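Pencil Cases and Zip Pouches – Your Questions
Ditia Stationery Help Pages

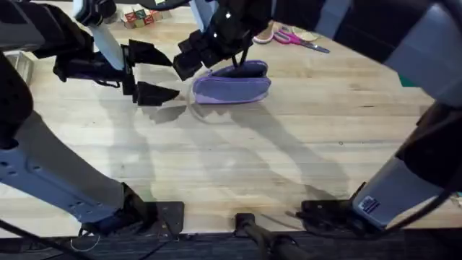
We get more letters about pouches than about anything else we sell, and most of them start the same way: which one should I buy, and how do I keep it from turning into a jumble by May? My first answer is always to tip everything out on a table before you decide anything. A soft zippered case, like the lavender-purple one lying on its side on the wooden tabletop, will take odd shapes that a stiff box won't, and with the opening facing up you can get at what's at the bottom without digging.

How much will the Sumanier pouch hold?
The regular size takes 36 ordinary pencils if you have nothing else to carry, though I can't think why you'd want to! Most people are happier with a dozen or so, plus an eraser, a sharpener and a short ruler.

Can I wash it?
Yes, by hand, in cool water with a little dish soap. Leave the zipper open and dry it upside down over a wooden spoon – Tsutomu Kinoshita in our repairs room swears by this, and his pouches do look better than mine.

My zipper sticks. Is it broken?
Probably not. Rub a plain graphite pencil along both sides of the teeth and run the pull back and forth a few times. If it still catches, look for a thread caught inside the slider.

What about ink stains?
Dab with rubbing alcohol on a cotton ball and blot, don't scrub. Try it on the lining first, as darker colors can bleed. Old ink may never come out completely, I'm sorry to say.

Do you sell replacement pulls?
We do, in packs of three. Ask for item 2156, which fits the Sumanier and the older Kaneko cases. It does not fit the Grarkar roll.

Can I send a pouch back if the color isn't what I expected?
Of course. Pop it in the mail within 64 days, unused if you can manage it, with your order slip tucked inside.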